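Our Sendness Tabletop Kit, on the Bench at Colatberg

By Vimala Thampi
7 comments | 3 shares

So many of you wrote in after I mentioned the Sendness kit that I figured a gallery page was the way to go. I'm going to talk first and show second (sorry, that's how I am), with a line or two on each bit of the kit, or more than a line or two where I get carried away, and the bench itself at the bottom of the page.

Quick background if you're new. We run a small shop in Colatberg that tests and resells robot gear for classrooms and little labs, and we already had an arm. The arm is called Thomas. I didn't name him, Balakrishnan Shenoy did, and it stuck so hard that it's on the invoices now. What we didn't have was a decent place for Thomas to practice. We'd been using an old office desk with a bath mat on it! Sendness sells the place to practice: the table, the board that goes on top, the blocks, the printed markers and the software that ties it together. You bring your own arm. The kit went up in September and I've been fussing with it ever since.

We paid for it ourselves, full price. I sell other people's kits but I don't sell this one, at least not yet.

The table

Blue, perforated, holes everywhere in a nice even grid. I love this table. It's the bit I was least excited about when the boxes came and now it's the bit I'd buy again tomorrow. Anything you want to hold still, you bolt down, and if you don't like where you put it you move it over a hole and try again. Fadi Srour moved the whole layout twice before lunch on the first day and was perfectly cheerful about it.

It comes as panels that you join up yourself. Check they're level before you tighten anything. We didn't, and had a tiny lip along one seam that drove me up the wall until Fadi took it all apart and did it over. The instructions do mention it, on the page after the one where you tighten everything.

The board

It's pale maple, strips glued together, and it looks like something you'd cut bread on. I mean that as a compliment. The first question everybody asks is why you'd put wood on a perfectly good table, and the answer is holes. A small block on a perforated top catches an edge and tips, and then you spend your afternoon wondering if your program is bad. On the board they slide like you'd want them to.

Every board has its own grain, so if you're training anything that works from a camera, take your own pictures on your own board. Chathurika Mollah tried some sample pictures from another bench (plain gray top) and Thomas kept treating a dark swirl in the wood as something worth visiting. He went over and poked it! Very gently, but still. After an evening of new pictures on our maple he left the swirls alone, mostly.

I'd oil it if I were keeping it forever. Sendness says please don't, it gets shiny and the camera hates shiny, so I'm being good.

The blocks

Oh, the blocks. Plastic, bright colors, lots of shapes: cubes and triangular prisms, cylinders, stars, the many-sided ones that my nephew calls nuts. They're small, and they're light, and they've got just enough edge to them that a push in the wrong spot sends them spinning off sideways. Which is the whole point of the pushing exercises, so I can't complain, but I have complained anyway, loudly, with the window open.

The stars are the hard ones. A cylinder doesn't care where you come at it from as long as you go through the middle. Put the finger in the crook of a star and it tracks beautifully, put it on a point and the star turns and leaves. If you're showing the kit to somebody for the first time, start with a cube. I started with a star in front of Anil D'Souza, who was thinking about ordering one for his after-school group, and I watched it pirouette right off the board and onto the floor.

(He ordered one.)

A spare bag of blocks would be a nice thing to include. There isn't one. You can order extras, but they come in the full set, so if what you lost is one green star you'll end up with a lot of friends for it.

The finger

The kit includes a plain round finger that goes on the gripper you already have, gray, rounded at the bottom so it doesn't dig into the wood. No moving parts. You'd think that'd be boring after a real gripper and it's been the opposite for us. With a gripper, beginners spend all their time on opening and closing and how hard to squeeze. With a finger you can only shove, so right away you're thinking about where to stand and which way the thing is going to go. Balakrishnan says it's like teaching pool before you teach juggling.

Ours came with the adapter for a different gripper. I called, and the right one showed up quickly with a handwritten sorry on the packing slip. Do check yours before you set aside a day for the build, though, and check it against the gripper, not the arm. That's where I went wrong on the order form, so maybe it was only half their fault.

The markers

Square black-and-white cards that you lay out on the table so the software can work out where everything is. You print them yourself or use the ones in the box. Use the ones in the box, they're stiffer. Ours curled when we printed them on ordinary office paper, and a curled marker gives you an arm that's very confident and a little bit off to the left.

Think about where the arm is going to be when you place them. The arm spends a lot of its life in the way, and a marker that's half covered isn't much use to anyone until the arm moves. We put ours down where they looked tidy, and Chathurika has since been around moving them to where they work.

The software

Fine! It's fine. Setup takes you through a calibration where the arm visits spots on the board and you tell it yes or no, and after that you pick an exercise. The one we use most is called Gather, where you give it a corner and it nudges the shapes over there. There's also Scatter, Line Up, and Follow Me, where you steer and it records what you did. Follow Me is the best thing in the package and it's hidden in a menu under Tools. I found it by accident.

What I don't like is the log. It saves everything under a run number and nothing else, so when Fadi asked me which run was the good one I had to say 338, I think, or the one before. Let me type a name, please. Thomas's Good Day. Something.

I also had it lose the connection to the arm a few times when I let the laptop go to sleep. I turned off sleep and it hasn't happened again.

The price, and the service plan

The kit was $1868 with shipping, and the board and table are most of that. You could build the table cheaper, and if you've got a workshop and a patient person I'd say go for it. I've got neither.

The service plan comes from a separate outfit, Dirkness, who do the setup visit and then a help line for a year. We skipped the visit and took the help line. I've called them 3 times. Twice I got somebody who knew the kit inside out, and once I got somebody who wanted to know if I'd tried turning it off. If you're a school with no one technical on staff I'd get the visit. They'll level your panels, for one thing!

Would I buy it again

Yes, with the right adapter. For a classroom with an arm already bolted to something, it's the nicest practice surface I've used at this price, and the exercises are simple enough that people get a result before they get bored. If you mainly want picking up and stacking, look elsewhere or swap the finger out, the board's still lovely for that. And if you don't own an arm yet, wait until you do, so you're not guessing about the gripper like I was.

Anil wants to know how loud it is. It's quiet. The blocks hitting the floor are the loudest part of my day.

On the bench

Thomas has his finger down next to the red cylinder, with the stars and company bunched up in the back right corner. The two blues are off along the far edge by themselves, and I do love how that maple grain comes up.
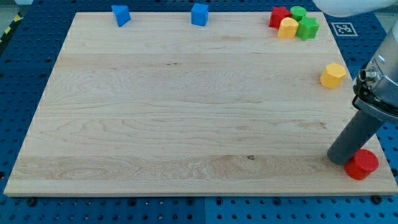

More from the bench

- Pegboard tables: which bolts to keep in the drawer
- Chathurika's notes on taking your own training pictures
- Sendness spare blocks: what's in the full set
- A first lesson plan for pushing exercises
- Dirkness help line: what to have ready before you call

Questions about the kit? Use the contact form or stop by the shop in Colatberg.
Text and photos © Vimala Thampi. Please ask before reposting.
Back to top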